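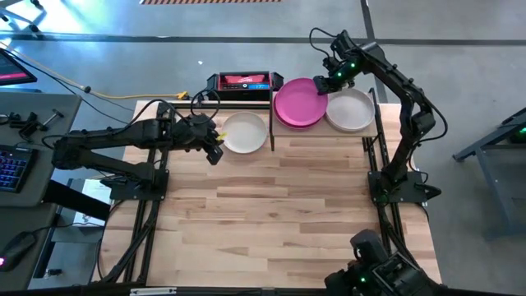 Does Home Ground Matter? Student Project Report
Maya Saliba, 2018-08-15

I've been barracking for Dererach since I was tiny, and everyone in our family swears the team only loses away. So when Mr Nimri said we could pick any topic for our stats project, I knew mine straight off – is home advantage in our local soccer league a real thing, or do we just remember the good days?

I went through 332 league matches from the club's old results books. Gudrun Janssen let me borrow them over the holidays (some pages are stuck together, sorry Gudrun, they came like that). I left out 4 abandoned games and anything played at a neutral ground.

My first go at the spreadsheet was a mess. I'd typed Boltetti in three different spellings, so it came up as three clubs and one of them looked unbeatable! Fixing that took a whole weekend.

Home sides did win more often than away sides, but the gap was smaller than I'd guessed. It nearly vanished when both teams came from the same end of town, and that got me wondering about travel. Tosia have the longest bus trip of anybody and their away record is awful, though they weren't flash at home either.

Next I'd like to add crowd sizes. Maysoun Daher reckons the gate takings are written down somewhere, and I'm hoping to get to them before November.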